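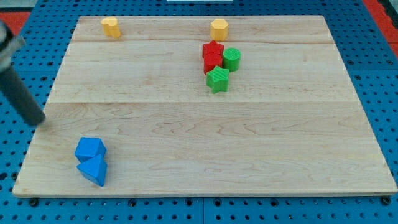

By the Lidis workshop team
Updated September

Maple work board

A solid top for sorting, building and light assembly. The board is glued up from several maple planks and sits on a blue perforated tabletop. The wood is pale, with soft tan grain that swirls in places, so no two boards match.

Toy blocks, small parts and hand tools can all be used straight on the surface. Wipe with a damp cloth and dry it afterwards. Re-oil twice a year.

Length: 1000 mm
Depth: 1000 mm
Finish: clear oil
Order code: Ulell 4000
Delivery: 14 days from our Grajales store

Toy blocks are sold separately. Spare bolts can be ordered from the Clindik parts list.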